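Tema 4. Buenas prácticas con pinza (apuntes rápidos, falta pasar a limpio)

12 comentarios · 168 compartidos

Antes de cerrar, siempre: dedos abiertos, objeto entre los dos, velocidad baja. Seguimos la guía interna de Vivstead, no la de Ernemar (esa es para ventosas, no vale aqui).

Objeto blando: fuerza mínima, cerrar por pasos. Tirador: alinear los dedos con la barra, no forzar si hay holgura. 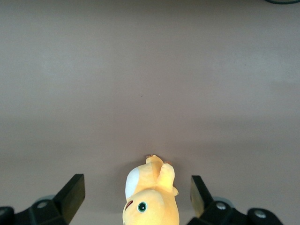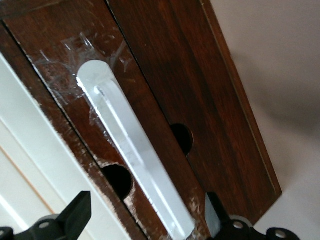 Fig. 1 y 2. Aproximación con los dedos abiertos: peluche amarillo y tirador blanco.

Reglas para la práctica:
- revisar tornillos de los dedos, cada 30 ciclos
- manos fuera del area con el brazo habilitado
- parada de emergencia al alcance, probarla al empezar
- film protector en muebles: anotarlo en la hoja, puede resvalar el agarre
- intento fallido tambien se registra

Hoja de registro Sturkex, pág. 2. Entrega en febrero.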